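Bottles in with the cups, cups in with everything, one blue bag, tie it off, done. That's how most of us sort rubbish and I'm sick of it. A bottle is worth money! Rinse it, lid off, keep it seperate.

I've had 2 arguments over this since October. Mieczysław Sadowski reckons a small pedal bin is plenty for a sitting area. Maybe. If someone empties it.

Blue bags, again:

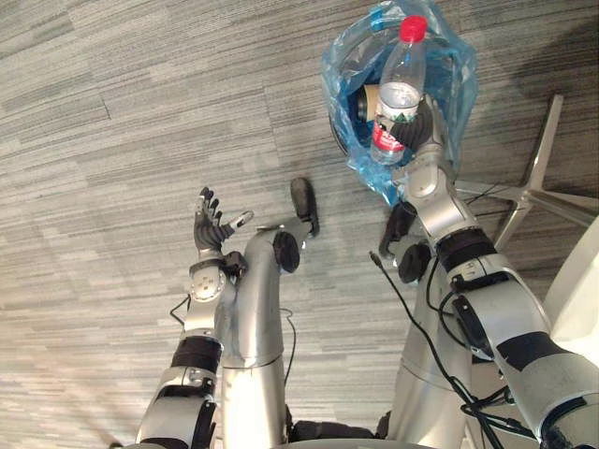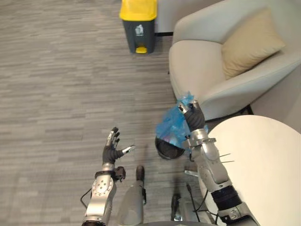
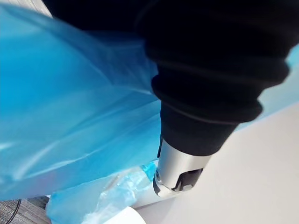
Paper cups are the other headache. Most are lined, so they're no good in with the paper, and people chuck them there anyway. Put up a sign? Tried it at Grodwood, ignored by lunch. Second bag, differnt colour, right beside the first. Cheap enough. A box of 400 lasts ages, and the bottle money goes to the tea fund.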